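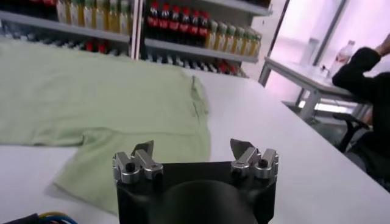 Bifacial solar panels are panels that make electricity from both faces, front and back, and I've been fond of them since I first walked under a row of them and saw cells looking down at me. The front does the same job as on any other panel. The back picks up whatever light gets bounced up off the ground, and the share of light a surface bounces is called its albedo. A white tabletop has a high one. The pale sage-green T-shirt lying on it would send back a bit less, and a dark lawn or fresh asphalt less again. Put a panel over each of those in turn, same sun, same tilt, and the back side will give you a different answer every time!

Construction

An ordinary panel has glass on the front and an opaque sheet on the back (usually white plastic). A bifacial one swaps that sheet for a second pane of glass or a clear plastic film, and the metal contacts on the rear of the cells are printed as thin lines so light can slip in between them. The junction box gets shrunk or moved to the edge to keep it from shading anything. Glass on both sides makes for a heavy panel, as I found out carrying one up the bank at Hernance with Lejla Mladenović on the other end, going backward and telling me to watch the hose.

Rating

The number on the label comes from a lab test with 1,000 watts of light per square meter on the front and the cells at a set temperature. Many makers then list a second number with some light added to the back. Please don't mix the two up when you compare quotes, I did it once and had a very cheerful evening followed by a less cheerful morning. There is also the bifaciality factor, meaning how strong the back is compared with the front under the same light. The back is nearly always the weaker side.

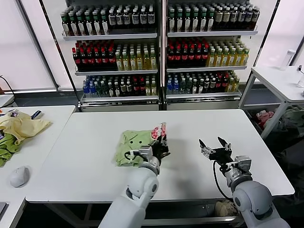
Prusia Renewable Energy Club: Solar Section

Mounting and ground cover

Height matters a lot. A panel sitting close to the ground shades the very patch it wants to collect from, so the back gets very little. Raise it and the light can come in from the sides, up to a point, after which you're mostly paying for longer posts and more wind load. Rails running across the back of the cells are a nuisance too, and the better racks keep them under the gaps or along the frame.

As for what goes underneath, fresh snow is wonderful, white gravel and pale membrane are good, dry sand is decent, and green grass is so-so. Snow also slides off a steep panel and then lies there in front of it doing you a favor, and for that reason February can be a nicer month than you'd guess from the length of the days. White surfaces get dirty, of course. Ours at Hernance goes gray and then a sort of green along the north edge.

Vertical rows

Some bifacial panels are stood straight up like a fence, one face east and the other west. They produce in two humps, morning and late afternoon, with a dip around noon. On a farm this leaves the ground between the rows open for hay or grazing, and snow and dust have a hard time settling on the glass. The yearly total is often lower than from a tilted row facing the equator, though it depends on the latitude and on which face is the weak one (people usually point the stronger side whichever way their mornings or evenings matter more).

The Hernance array

Our own array has 63 panels, all the Bovaris type, put up by Perić on 12 steel frames with pale gravel underneath. One frame at the west end stands over bare grass because the gravel ran out, and I've come to like having it there for comparison. Lejla keeps the meter readings, and they're in the binder by the door of the inverter shed.

See also: albedo, agrivoltaics, tracking mounts, inverter clipping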